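Packaging and Returns in a Shared House: Project Report
Shiuli Karunaratne and Kibet Lema, Druselgate

1. Why we did this

Our module asked us to study waste somewhere we could get into without permission. We live in a house with 8 people and one recycling bin, so the field site chose itself. The question was what happens to the packaging when students order things online, and how much of it gets a second life before the collection lorry.

2. Method

We put a sheet on the fridge and asked everyone to log each parcel, what it came wrapped in and where the wrapping went. Two housemates logged faithfully. The rest logged when shouted at. We also sent a short survey round the halls at Basness and got 154 answers, one of which was a recipe for dal. We have left it out of the totals, though we did cook it. 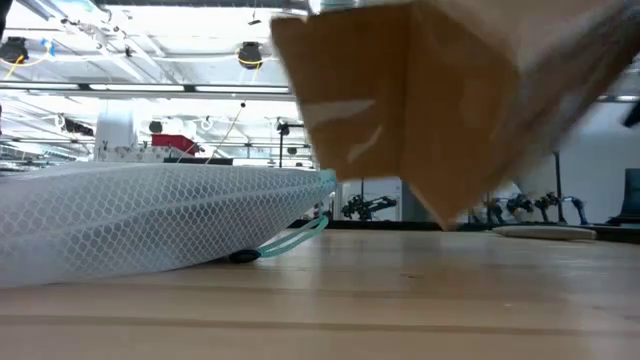 Fig. 1. Mesh laundry bag with drawstring, and a cardboard box.

3. What we found

Cardboard does well. People keep boxes for moving out, for posting things back, and in Ruwan Khan's case for a bedside table now entering its second year. Plastic film does badly. It tears when opened, it can't be folded flat with any dignity, and the council leaflet on it contradicts itself between pages.

Returns were the surprise. Most people in the survey said they meant to send unwanted items back in the original wrapping. Far fewer had managed it, usually after the wrapping had been destroyed in the excitement of finding out the trousers didn't fit.

Cloth and mesh bags lasted longest of all. They were also the items most often described as "borrowed". 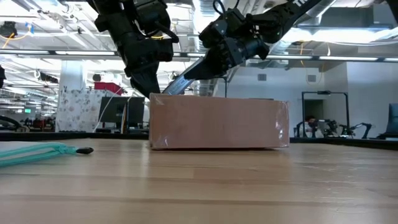 Leilani Okafor, reading our draft, objected that we had blamed the buyer for everything. In her view a shop that seals a box so tightly it needs a bread knife has already decided it won't be used again, and we ought to say so. We have now said so.

4. Limits

One house is a small sample, and ours is not a tidy one. The fridge sheet was lost for part of July and came back with a phone number on it.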